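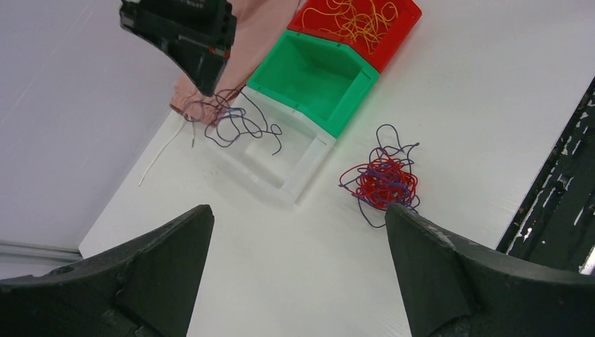
1/ Notes on moving a 779-page docs site off Grirau and onto Arkico. Static output in both cases. Writing it down while the config is still open in another window.

2/ Starting point: 3917 internal links, all relative, written by six years of authors with different ideas about trailing slashes. Grirau accepts both forms. Arkico accepts one and returns a 404 for the other.

3/ Normalize before you migrate. I ran the rewrite on the old site first, deployed it there, and left it for a week. Any breakage in that week belonged to the rewrite and could be reverted in a single commit.

4/ Redirects next. 536 rules in the old file. Arkico reads them top to bottom and stops at the first match, so a wildcard near the top swallows everything under it. Sort by specificity, longest path first.
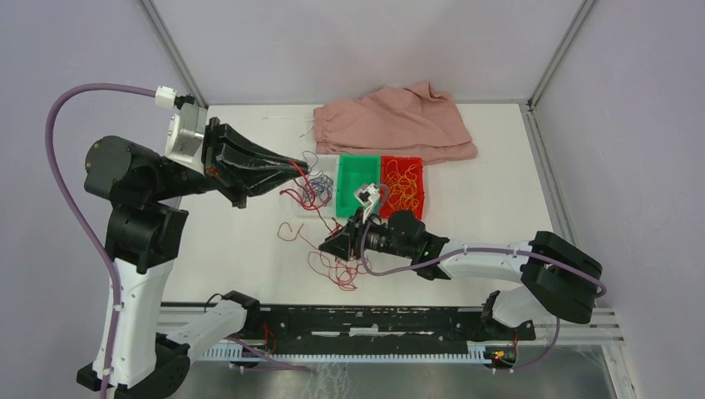 5/ Chains are the other problem. A to B in one year, B to C the next. Flatten them so A goes straight to C. Olga Olmedo had a short script for this from the Stitdale move and it ran unmodified.

6/ Anchors. Grirau builds heading IDs by lowercasing and swapping spaces for hyphens. Arkico also strips accents and drops periods. Every link to a heading like "v2.1 changes" fails silently: page loads, no jump. A status-code checker will pass it.

7/ Fix: set explicit IDs on any heading that something links to. Leave the rest alone.

8/ Drop the DNS TTL the day before cutover. Ours was still at 86400 from the original setup in February. Khairul Saragih caught that one.

9/ Search index: rebuild from the new output, don't import. The old index stores paths with the slash.

10/ After cutover I had 2 pages missing, both with a capital letter in the filename. The old host ignored case. Renamed, redirected.

11/ Still open: the PDF export. Arkico has no print template that handles wide tables. Rozália Fekete is testing one with landscape sections. Will add to the thread when there's a build.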